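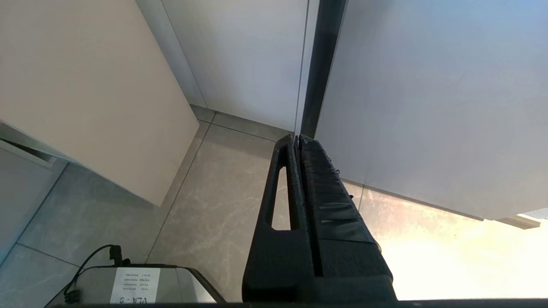 Hryhorii Hutsuliak wants to know why I still trust the wrist view at all. He wrote it at the top of my draft this morning, before he had read past the first table, and then added that a policy can score well from the wrist alone and still have no idea what room it is in. Fair enough. I answered him in the margin and then spent most of the day checking whether my answer was true.

2024-03-19. Got in early and reran the held-out set. The question is the same one I have been stuck on since December: if we train on wrist frames only, does the policy learn the approach to the cabinet, or does it learn the floor? We have 980 demonstrations from the kitchen setup, all recorded under the same lights, with the same tiles and the same baseboard. A network could do fine by reading grout lines. That was Hryhorii's point, more or less, and I can't say it has never crossed my mind.

So the test was to hide things. I masked the floor in one copy of the set, masked the cabinet faces in another, and left the fingers visible in both. The fingers are always there in our wrist frames, coming up from the bottom, so I treat them as a fixed reference. I also made a third copy with the fingers painted out, mostly to have something to compare against.

Results, before I forget them. With nothing hidden, the Parnau policy made the approach in 41 of the 50 held-out starts. With the floor hidden it lost 2 of those. With the cabinet faces hidden it lost 11. I expected the floor to matter a good deal more than that. The version with the fingers painted out is still running and I'm not going to guess.

One thing that bothers me is the glare. In the frames where strong light comes in across the tiles, the floor goes nearly white and there isn't much left to mask. Those frames may be doing part of my masking for me already, which would make the floor look less useful than it is. I need to split the starts by brightness and count again. Should have done that first.

Talked it over with Herrero at lunch. Her view is that masking is a blunt tool and I should shift the camera crop a little and see how far the approach drifts. I think she's right, but it means new runs, and the Broltitz machine is booked through the end of the week. I put us down for the next free slot.

Afternoon went to the writing. Cut the paragraph that said the policy "understands" the cabinet. It reaches the cabinet, and that is all I measured. Moved the table up a page and added a line saying that all the demonstrations come from one room. Hryhorii will ask for a second room anyway — he has asked before — and I don't have one to give him yet.

Still to do: brightness split, crop test, finish the painted-out run, reply to the rest of his comments. He left a long one on the figure labels that I haven't opened.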